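Ticket 3857 – Holtamora Animal Welfare donor portal
Reported by: Miyuki Sekiguchi, Supporter Services
Assigned to: Teun Meijer
Opened: Wednesday, February 9, 2022

Signatures on the greyhound rehoming petition are recorded, but no confirmation email is issued. The January export lists 149 supporters affected. Foster home applications are not affected.
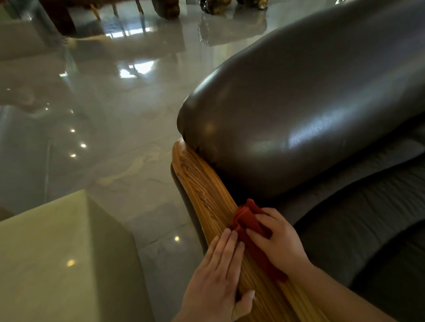 Foster care guide, home cleaning: wiping a wooden armrest with a red cloth.

Update 1 – The mail queue times out after 60 seconds when the petition form calls the Mamus template. Behaviour reproduced in 3 browsers.

Update 2 – Template restored and queue restarted. Supporter Services is asked to authorise the resend.

Status: Awaiting reply from requester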